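Biltville Community Kitchen: Small Appliance Library FAQ
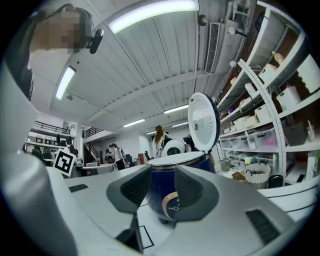 Borrowing is open to anyone who lives, works or studies in Biltville. Most questions we get at the desk are answered on this page. If yours isn't, email or ring us during opening hours and Milagros or Josiane will get back to you.

JOINING

Who can join?
Anyone 16 or over with a Biltville address, a Biltville employer or a current enrolment at the TAFE. Under-18s need a parent or guardian to sign the form as well.

What does it cost?
$47 a year for a household. Concession card holders pay half. There is no separate hire charge for anything on the standard list. Items on the large list (the preserving pans, the big urn, the mincer) have a small fee shown in the catalogue.

Do I need to pay a deposit?
Not for the standard list. Large list items need a refundable deposit, paid by card when you collect.

What do I need to bring to sign up?
Photo ID and something with your address on it, such as a power bill or a rates notice. A screenshot on your phone is fine.

Can a share house join as one household?
Yes, if you all live at the same address. One person is the named member and is responsible for returns.

BORROWING

What can I borrow?
Rice cookers, slow cookers, pressure cookers, stick mixers, stand mixers, food processors, dehydrators, waffle makers, pasta machines, electric frypans, kitchen scales and a range of cake tins. We have a little over 300 items. The online catalogue shows what is on the shelf today.

How long can I keep something?
Two weeks. You can renew once online if no one has reserved it. Dehydrators go out for three weeks between January and April when people are doing fruit.

How many things can I have at once?
Four, plus any number of cake tins.

Can I reserve an item?
Yes. We hold it at the desk for three days after we message you, then it goes to the next person in line.

Do you deliver?
No. Fidelina Yupanqui runs a drop-off to the Cledau hall in the first week of each month, and members on that side of the river can collect from there. Put "Cledau" in the notes when you reserve.

Can I use the appliances at your premises?
The kitchen is booked separately through the centre office. Membership of the library doesn't include kitchen time.

RICE COOKERS

These are our most borrowed item, so they get their own section.

What size should I get?
The small ones suit one or two people. For four or more, ask for a medium. The large ones are meant for functions and don't cook evenly if you only put in a cup or two of rice.

How much water do I use?
For white long grain, start with one and a half cups of water to each cup of rice. Brown rice wants closer to two and a half, depending on the brand. Use the same cup for both. If the bowl has fill lines, follow those first.

Do I have to rinse the rice?
We recommend it. Starchy water is the usual reason a cooker bubbles over, and it makes a mess around the lid that takes a while to get out.

The switch clicked up but the rice is still hard. Is it broken?
Probably not. Leave the lid closed for ten minutes. If it is still hard, add a splash of water and press the switch again. If the underside of the bowl has food or moisture on it the sensor can trip early, so wipe it dry before you start.

Can I cook porridge, quinoa or lentils in it?
Yes to all three, but don't fill it past halfway. Rocío Valcárcel's notes on times and quantities are in the blue folder at the desk and you're welcome to photograph them.

RETURNS AND CLEANING

How clean does it have to be?
Clean enough that the next person could use it straight away. Wash removable parts in warm soapy water, dry them and wipe down the outside. Never put a base unit in the sink.

What if it comes back dirty?
We charge $10 for cleaning. If it happens three times we'll have a chat about your membership.

Where do I return things?
To the desk during opening hours. Please don't leave appliances at the front door, as we lost a good slow cooker to the rain that way.

What are the late fees?
A dollar a day per item, up to $15.

What if I break something?
Tell us. Ordinary wear is our problem. If something has been dropped or used without water, we may ask you to put in towards a repair. Please don't try to fix anything electrical yourself.

SAFETY

Are the appliances tested?
Every electrical item is tested and tagged before it goes on the shelf and again every 12 months. If the tag is missing or out of date, bring the item back and don't plug it in.

Can I use an extension lead?
We'd rather you didn't. Heating appliances should go straight into a wall socket.

DONATIONS

Do you take donated appliances?
Yes, if they work and have all their parts. We can't take deep fryers, microwaves or anything with a damaged cord. Ask before bringing in bread makers. We have plenty.

Can I donate money?
Yes, at the desk or through the website. Last year's donations came to $3220 and went on replacement bowls, seals and test tags.

OPENING HOURS

Weekday afternoons from 2 pm to 6 pm. Closed on public holidays and for two weeks over Christmas.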